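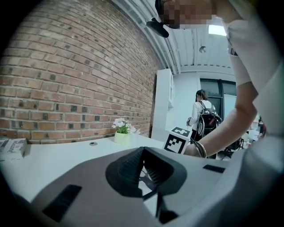 What mortar should I use to repoint an old brick wall indoors?
A lime mortar, weaker than the brick. Cement traps moisture and the faces spall.

hyurt
Disagree in part. If the bricks are hard-fired, a weak cement mix is fine. Ours has held for 39 years.

florin_d
Hard-fired, yes. Most of the Drotavska stock is soft – scratch one with a nail first.

hyurt
Scratched mine. No mark.

florin_d
Then use what you like, but rake the joints by hand. A grinder clips the edges. 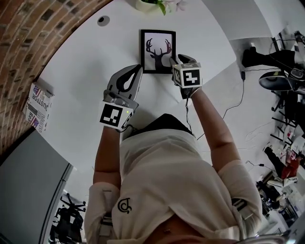

How long before I can hang anything on the wall?
Leave lime for 6 weeks, and drill into the brick, never the joint.

r_iwasaki
I'd drill the joint. Mortar can be patched, a cracked brick can't.

florin_d
Fresh lime won't grip a plug.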